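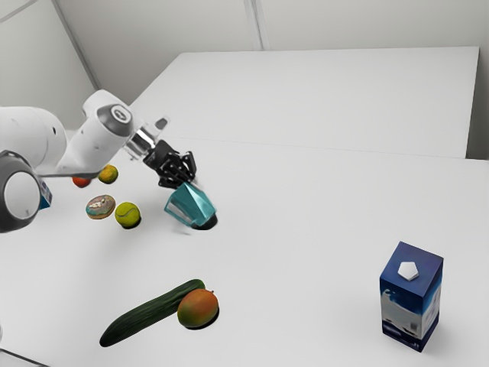 Seol says the arm is the cheap part, and that anyone who budgets for the arm alone will be back asking for money before October. We agree with the first half. The second half depends on how well you get through this section.

Section 2. Planning and Budgeting Before You Order

Read this section before you sign a purchase order for the Pruritz tabletop cell. It covers the single-arm version with the two-finger parallel gripper. If you are pricing the twin-arm version, the steps are the same but the table and power figures in Section 3 will not match.

2.1 Write down the job

1. List every item you expect the arm to pick up. Use real items, by name and size. "Groceries" is not an item. A cucumber is an item, and so is a tall milk carton, and the two of them ask for very different things from a pair of straight fingers.

2. Next to each item, write its width at the narrowest place a finger could reach. Compare this with the jaw opening on your gripper data sheet. Use the opening between the finger pads. Some sales sheets give the opening between the bare finger mounts, and that number is always more flattering.

3. Mark each item as rigid, soft or fragile. A tennis ball will forgive a bad grip. An iced donut won't.

4. Cross out anything you listed because it would look good in a demonstration. If you can't bring yourself to cross it out, move it to a separate list and don't spend money on it this year.

Note: Most first lists run to 20 items or more. Cut yours to 10. Every added item brings test time with it, and test time is the line that people leave blank.

2.2 Try it in simulation first

Cludau supplies a scene file with the arm, a white table and a small set of objects: fruit, a ball, cartons and a few plain solid shapes. You can run it on an ordinary office workstation before you own any hardware.

1. Load the scene and replace the supplied objects with ones that match your own list. Leaving the supplied ones in place will tell you how well the arm handles the supplied ones.

2. Start with one upright solid shape, clear of everything else, and bring the gripper down over it. Then move your other objects in close and run it again.

3. Run each pick 400 times with the object position shifted a little each time. Record the failures by type: missed, dropped, knocked over, or blocked by a neighbor.

4. Check the forearm and the large joints as well as the fingers. On a crowded table, the part of the arm that hits something is often well behind the gripper.

5. Write down your results before you talk to a dealer.

Caution: A simulated mango has exactly the weight and friction somebody typed in. Do not copy the simulated success rate into a budget request, a contract, or a promise to your manager. We have read proposals in which this was done to one decimal place. Treat the simulation as a way to rule things out. If a pick fails there, expect it to fail on your bench. If it works there, you have earned the right to try it on your bench.

Note: Lighting in the supplied scene is soft and even, and the walls are pale and bare. Your room probably has a window. Set aside money for blinds or a light hood if you plan to use a camera.

2.3 Build the budget

Enter a figure or a written "none" on each line. Do not leave blanks.

1. Arm, controller and cable set.

2. Gripper, wrist flange and one spare pair of fingers. Check that the flange is included. On the Dasavton quote form it is a separate line, and it is easy to miss.

3. Table. The arm needs a surface that does not rock. A second table butted up behind the first is fine for storage, but do not count it as working area until you have measured the reach for yourself.

4. Guarding, emergency stop and the safety review. Get this quoted in writing by whoever will sign the review.

5. Shipping, unpacking and any floor work.

6. Staff time for set-up and testing. Dealers quote around 5 working days. That is possible with a trained person, a finished room and no surprises. Double it.

7. Replacement objects. Real fruit bruises and cartons crush, so you will go through more of both than you think.

8. Software renewals. Ask what stops working if you don't renew, and get the answer by email.

Caution: "Ready to run" has no fixed meaning on any quote we have seen. Ask the dealer to list what you must supply before the first powered movement.

2.4 Questions to settle before ordering

Can the dealer show the arm picking up one of your own items, on a table you have arranged yourself? If the offer is a video, ask again.

Who pays for return freight on a faulty controller?

Are finger pads sold separately, or only as part of a full gripper?

What is the payload at full reach, with the gripper attached? The headline figure is usually given without it.

Keep the answers with your order papers. You will need the payload figure again in Section 3, step 2, when you enter the tool weight.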